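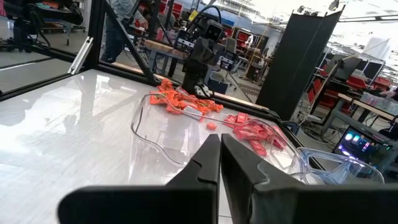
Orange in one heap, red-pink in the other, and one little stray in the middle.

I have a new system for the snacks and I'm going to tell you all of it, so put the kettle on.

If you've been reading for a while you'll know about the Snack Drawer. It was the bottom one, the deep one, and everything went in it: crisps, cereal bars, birthday cake candles, half a bag of raisins with a peg on. You had to lie on the floor to find anything at the back. In April I pulled the whole lot out (it took me an evening and I found a gravy sachet older than my niece) and decided I was going over to clear plastic, the way people do in those very calm videos where they decant things.

I looked at loads. Wodus do some with lids that click, but I know myself and I would leave the lids off. Cisine had lovely ones, far too dear. In the end I went for the open sort, no lids, with sides you can see straight through, and I've been so pleased with them! You can tell what you're running out of from across the room. You can also tell exactly how many sweets your household is getting through, but never mind that.

The sorting was the fun bit. I started by being very strict, one kind of thing to one tray, and then I ran out of trays. So now it goes by colour. Orange wrappers with orange wrappers, pinky-red ones with pinky-red ones, and they can share so long as they keep to their own side. Pei-shan thinks this is mad. She sorts hers by when you'd eat them, so there's a lunchbox lot and a telly lot, and I do see the sense in it, but then where does a flapjack go? A flapjack is both. We had quite a long conversation about the flapjack.

I tried labels as well. I printed 40 of them, got 3 stuck on straight and gave up. With clear sides you don't need them anyway, it says what it is on the packet.

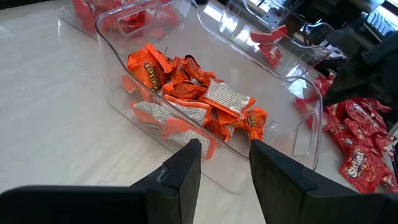 The peanut butter cups get a bin to themselves, because Agustina (that's Agustina Arancibia, of the lemon drizzle) told me they go first in any house and she was right. I don't bother lining them up. I did try, the first time, all the Reese's logos facing the same way like a shop, and it looked gorgeous for the length of one cup of tea. They're slippery little packets and they slide about, so half of them end up on their fronts with all the small print showing. Fine by me. Tip them in, give the bin a shake, done.

A few things I'd pass on if you're thinking of having a go. Measure your cupboard first, and measure it inside the hinges, which I did not do. Get a bin with a handle hole in the side if you can, it makes a big difference when it's on a high shelf and you're on tiptoe. Wash them in warm soapy water and dry them with a soft cloth, as mine picked up some fine scratches from the scourer. And keep anything chocolatey away from the side of the cupboard that backs on to the oven. I lost a whole bag of buttons that way and I'm still cross.

Next up is the tea shelf. Pei-shan has lent me a rack thing from Disolach that's meant to hold the boxes on their sides, and so far it holds two of them and drops the rest on my head. I'll report back once I've had another go with it. If anyone has a way of storing teabags that doesn't make the peppermint get into everything else, please put it in the comments, I've got builder's tea that tastes like toothpaste.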